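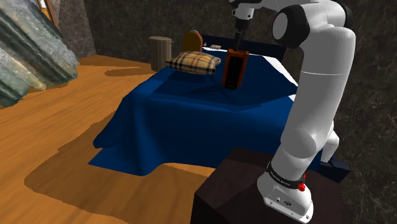 Melati Ismail thinks that the difference between the two bands is coming from the strap and not from the sensor, and she asks me to repeat the walking test with the straps exchanged before I write anything more about accuracy. She also finds it strange that I compared the sleep numbers at all when the two apps do not define sleep in the same way.

Both remarks are fair. I answer the first one in this entry and the second one only partly.

11/12/2025

Bands on the bench: Gremungate (older firmware, I did not accept the update yet) and Prerkier. Reference is the Buder chest strap, with the electrodes made wet before each run. Last time I forgot the wetting on one run and lost the first minutes of data, so now it is written on the lid of the box.

Strap exchange

The Gremungate comes with a soft strap with many holes close to each other. The Prerkier comes with a strap from Lemaire, which looks nicer but the holes are far apart. On my wrist one hole is too loose and the next one is too tight. I had chosen the loose one in the last test, and I think this is what Melati means.

The lugs are the same width on both, but the Prerkier pin is a little bit longer and must be pushed in at an angle. I scratched the case slightly. Please do not use the metal tool for this, the plastic one is in the second drawer.

Walking test, 30 minutes, same corridor and same stairs as before, both bands on the left arm. First run with the Gremungate nearer to the hand, second run with the positions exchanged.

Result of run one: the Prerkier with the soft strap follows the chest strap much better than before. The long flat part in the curve, where it was sitting at the same value while I was climbing the stairs, is gone. The Gremungate with the Lemaire strap became worse, mostly at the start. The largest error against the chest strap was 17 beats for the Gremungate and 5 for the Prerkier.

Result of run two: similar picture, but the one which is nearer to the hand is always a little worse. Largest error was 18 for the Gremungate. For the Prerkier I have no value, the export stopped before the end and the file can not be opened. I tried it again from the other phone and got the same file.

So Melati is right that the strap has a big effect. I would not say yet that it explains everything. The Gremungate is still slow when the heart rate goes down after the stairs, and it was slow in the same manner with its own strap. This looks to me more like smoothing in the software. To check it I need the raw signal, and the Gremungate app gives only the processed values. I wrote to their support in February and received a polite answer that did not contain an answer. I will write again.

Step count

I did not look carefully at this today. With both bands on the same arm they touch each other on the stairs, and I do not trust what this does to the accelerometers. If somebody wants to use the step columns from the two files, please do not.

Sleep

About the definitions: Melati is correct that the Prerkier starts to count when you stop moving, and the Gremungate waits for the heart rate to go down also. I found this in the help pages of both, but not in the manuals. This means that reading in bed is sleep for one and not sleep for the other. In my previous entry I wrote that the Prerkier "overestimates" and I take this word back. I can say only that it gives longer nights.

What is possible to compare is the wake-up time, and there they agree well on normal mornings. On mornings when I stay lying down after the alarm they do not agree. I have no reference for sleep other than my own paper notes, and I am not a good instrument at this hour.

Battery

Prerkier: charged on Monday, not finished yet. The display was set to turn on only with the button.
Gremungate: it needed charging in between, and the charging clip fell off one time during the night, so the charging time in the table is wrong and I marked it in red. The clip holds better if the cable leaves toward the window side of the desk.

I changed the brightness on the Gremungate on the second day without thinking. For this reason the battery comparison must be started again from zero. Same brightness setting, notifications off on both, no GPS.

Things I noticed which do not belong to any test

The Prerkier vibrates very strongly and you can hear it through the desk. In the meeting people looked at me.

The Gremungate app asks for the location permission every time when it is opened, also if you have already said yes. On the older phone it does not do it.

The skin under the Lemaire strap was red after the second run. It went away before lunch. I had pulled the strap one hole tighter than is comfortable, so I do not blame the material.

To do

Repeat run two, export the Prerkier file directly after the run and open it before removing the band.
One band on each arm for the steps, then exchange arms.
Ask Melati if I can borrow her wrist for one run, hers is thinner and the hole distance will be a different problem there.
Order a second soft strap so that both bands can have the same one. The shop page says two sizes, ours is the smaller.
Correct the sentence about sleep in the old entry, and leave the old wording visible with a line through it.

Files are in the shared folder under walking, strap exchange. The broken export is also there, please do not delete it, I want to send it to the Prerkier support.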